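Talking T-shirts with Stellan Fagerlund

I got to Kirnus before it opened, which was my own fault because I can't read a website, and Stellan Fagerlund let me in anyway and handed me a steamer. So the first half hour of this interview happened with me steaming the wrinkles out of a bowling league shirt, and if my notes are a little damp, well, now you know why.

If you've never been, Kirnus is the secondhand T-shirt store on the corner in Torside, the one with the green door. It's just T-shirts. Stellan gets asked for jeans every single day. "I used to explain," he told me. "Now I point up the street."

He's been at it for 13 years, and before that he drove a bread truck. I wanted to know how you get from bread to shirts and he said it was pretty boring: the bakery kept giving him shirts. Every summer there was a new one, for the softball team or the anniversary or whatever they were doing, and he hung on to all of them, and then a guy at a gas station offered him twenty bucks for the one off his back.

"It had a loaf on it with sunglasses," he said. "I said no! I drove home and thought, why did I say no? And then I thought, why did he ask?"

He still has the loaf shirt, by the way. It's behind the register and it is not for sale, and I did ask.

What I mostly came to talk about was the writing, because I have a thing about shirts with words on them. I own way too many. Stellan says the words are what sells a shirt, way more than the color or even the fit. People come in wanting a medium and leave with an extra large because it says something about a catfish festival.

"Most of the good ones were never meant for you," he said. "It's a family reunion, it's a plumbing supply place, it's some kid's swim meet. You put it on and you're walking around inside somebody else's weekend."

I asked if he sorts them by size and he looked at me like I'd asked if he sorts them by smell. The racks go by subject. There's food, then water (boats, fishing, swim teams, one car wash), then school, then work, and then a long rack in back he calls Elsewhere, which is shirts with place names on them. He priced the whole back rack once, for the insurance, and it came to $3910. He seemed a little stunned by that even now.

Elsewhere is my favorite rack, and it's where we spent the longest. Half of those shirts name a city, and as far as Stellan can tell, a lot of them have no connection to the city at all. They say the name of somewhere glamorous and then a couple of words like "athletic" or "original" or "deluxe," and then a year. I love the year. A year makes it sound like there was a founding.

"I looked a few of them up when I started," he said. "I thought there'd be a club. I really wanted there to be a rowing club." There wasn't. There was a person in an office who needed something to fill the space across the chest, and a big city and an old date did the job fine.

Does that bother him? Not even a little, he said. He thinks those are folk art, kind of, and that in fifty years people will hang them up and squint at them. I'm not sure I'm there yet, but I did notice I'd been holding one of them against myself in the mirror for a while as we talked.

We got into printing after that, and I'll spare you some of it, because the man can talk about ink. The short version is that there's ink that sits on top of the cotton and ink that soaks in. The top kind cracks and the soaked-in kind fades, and collectors will fight you about which is prettier. Stellan is a fade guy. He showed me one from a ferry company called Snorradóttir where the lettering had gone so pale I had to tilt it toward the window to read it, and he was stroking it like a cat.

"Cold water, inside out, hang it up," he said, when I asked how to keep mine alive. "And quit ironing the letters. You iron the letters, don't you?"

I do iron the letters. I used to iron the letters.

For stains he swears by Zedix, a powder that comes in a tub and smells like a swimming pool, and he leaves it on overnight. He won't touch pit stains though. Anything with pit stains goes in a bin by the door for 98 cents and people buy them to paint in or sleep in or cut up for rags. He told me the bin pays the electric bill, and then he said don't print that, and then he said okay, print it.

The most he's ever gotten for one shirt was $389. It was from a roller rink that burned down, and the woman who bought it had learned to skate there. He'd have taken forty. She wouldn't let him. I could tell he'd told that one before, but he still got a bit choked up partway through and went off to move a hanger that didn't need moving.

I asked what he won't buy. Anything mean, he said right away. Anything with a joke about somebody's wife. He's also tired of fake old ones, the ones that come from the factory already cracked and faded, and this is where I had to confess, because I have several and I like them! They're soft! He was nice about it. His view is that wear should come from wearing, and if you put a fake old shirt on every Sunday for ten years then fine, it's a real one now, bring it in.

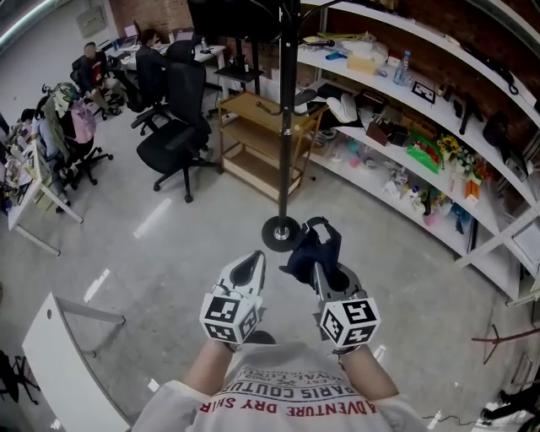
Darragh Mac Giolla thinks all of that is too romantic, and told me over the phone that a city name on a shirt is just decoration, same as stripes, and that people pick the one with the nicest letters and never read it at all. I tried this out on Stellan and he laughed pretty hard.

"Ask anybody what their shirt says without letting them look down," he said. "Go on. Half of them can't do it. Darragh's right about that. But they'd know if you switched it on them."

So he made me do it, right there, no looking. I got the first word and I got the color of the letters and I missed the whole bottom line. I've had that shirt since college.

A couple of people were waiting outside by then, so he went and unlocked the green door and I packed up my stuff. One of them wanted jeans. He pointed up the street. I bought two shirts off the Elsewhere rack and a third one out of the bin that says "Ask Me About Gravel," and he threw in a scoop of the powder in a sandwich bag, with instructions written on the back of my receipt.

Kirnus opens at eleven, closed Mondays. He'll look at shirts you want to sell if you come in the morning, but wash them first, please. He asked me to put that in.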